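# School boxes head out in August

Families at Mandagi have begun packing boxes for the Chinese reading program, which starts again in August. 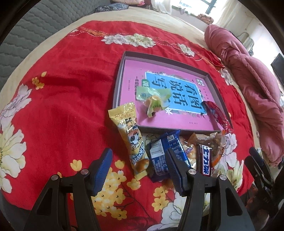

Each box holds a workbook and a handful of wrapped snacks. Organiser Greer Kinnear said 50 boxes were promised so far, and some 30 more were needed for the first-year group.

"Put the book in flat first and fit the snacks over it," she said. "Please leave out anything with nuts."

Boxes can be dropped at the Tasier Centre, by the side door. Labels are at the front desk.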